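第四章　主机的开箱检查与机箱内部准备

适用型号：Plemberg 449 系列塔式工作站

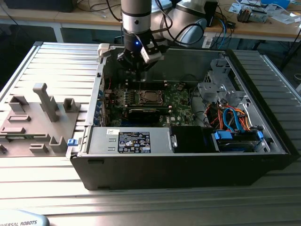

图 4-1　侧板已拆下、机箱侧放时的主板区域

4.1　适用范围

本章规定工作站在安装处理器、散热器及内存之前应完成的检查与准备工作，供各单位设备管理人员和经授权的装机人员使用。已由 Covivora 服务网点完成预装的主机，可直接参阅第六章“首次通电”。

本章所称“侧板”，均指面向主板元件一侧的可拆卸面板。另一侧面板仅在整理背部线缆时拆卸，相关步骤见附录乙。

4.2　环境与工具

工作台面应平整、稳固，承重不低于整机重量的两倍。室内相对湿度宜保持在百分之四十至百分之六十之间。铺有化纤地毯的房间不宜进行本章所述操作。

开始前请备齐下列物品：
十字螺丝刀（二号，刀头带弱磁性）
防静电腕带及接地线
无绒布与浓度不低于百分之九十的异丙醇
螺丝收纳盒
随机附送的装机记录单

注意：请勿使用电动螺丝刀紧固主板固定螺丝。因扭矩过大造成的主板损伤不在保修范围之内。

4.3　拆卸侧板

1. 关闭主机电源开关，拔下电源线。已连接的显示器线、网线及外设线应一并拔除。
2. 按住前面板电源按钮五秒后松开，以释放残余电荷。
3. 佩戴防静电腕带，将接地夹夹于机箱未喷漆的金属部位，并确认接地线已可靠接地。
4. 松开机箱后部固定侧板的两枚手拧螺丝。螺丝带防脱垫圈，无须完全取下。
5. 将侧板向后平移 18 毫米，听到卡扣脱开的声音后向外取下。
6. 将机箱缓慢放倒，使开口一侧朝上。放倒时应以双手托住顶部与底部，不得提拉前面板。

警告：机箱内部金属边缘可能锋利。搬动机箱时，手指不应伸入硬盘架与电源仓之间的缝隙。

4.4　检查处理器插座

1. 在充足光线下观察处理器插座，确认其中未安装处理器，且固定框架完整、无变形。
2. 如插座上装有塑料保护盖，应保留至安装处理器时再取下。保护盖须妥善保存，送修主板时需重新装回。
3. 从正上方及侧向各观察一次触点，确认无弯曲、缺失或异物。
4. 发现细小灰尘时，可使用手动气吹清除。不得以布、棉签或手指接触触点。

说明：触点出现弯曲的主板不得继续安装。请在装机记录单第三栏注明情况，并与服务网点联系更换。自行校正触点将导致主板保修失效。

4.5　检查显卡与扩展插槽

部分配置在出厂时已装有显卡。安装处理器散热器时，如显卡妨碍操作，可暂时将其拆下。

1. 拔下显卡辅助供电线（如有）。拔线时应捏住插头，不得拉扯线身。
2. 卸下固定挡板的螺丝，放入收纳盒。
3. 按下插槽末端的锁扣，双手持显卡两端，沿垂直于主板的方向取出。
4. 将显卡放入防静电袋，平放于工作台以外的安全位置，不得叠压。

重新安装时按相反顺序进行。挡板螺丝紧固后，显卡应与主板保持垂直，无明显下垂。配备 Jukeck 加长型散热模块的显卡，应同时安装随附支撑架；支撑架的安装方法见第七章。

4.6　线缆的预先整理

将主板供电线、处理器供电线及前面板信号线从背部走线孔引出，并预留 100 毫米余量。扎带不宜过紧，以可沿线缆轻微滑动为度。任何线缆不得横跨处理器插座上方，亦不得靠近风扇叶片的转动范围。

电源额定功率为 700 瓦。增装第二块显卡前，应先按附录丙核算整机功耗。

4.7　记录与签认

各项检查完成后，操作人员应在装机记录单上逐项填写结果并签名。记录单一式两份，一份随机保存，另一份交设备管理部门归档，保存期限不少于三年。

如需中断作业，应将侧板虚装于机箱上，并在醒目处悬挂“内部作业未完成”标牌。恢复作业时，从 4.3 节第 3 步重新执行。

本章编写：Lovisa Dalen
技术审核：Mebrat Workneh
本次修订：4.5 节增加支撑架要求；4.6 节更新线缆余量。
修订日期：5月13日（星期六）

下一章：第五章　处理器、散热器与内存的安装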